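Bottles and the lounge

The bottle drive at the Plusodville lounge goes on through March. We take clear plastic bottles with the cap screwed on, and labels can stay where they are. Last month's total was almost 300, and 53 of those came in on one Thursday. Please rinse them at home, as the sink by the lounge is small. Bags go next to the door and should be kept off the sofa and armchairs.

The window stickers, wreath and tree included, come down once the glass has been cleaned.

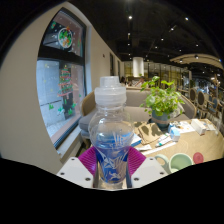
Yeh

A clear bottle with a blue label, like this one, can go in as it is, cap and all. Larger jugs go to Jirnum.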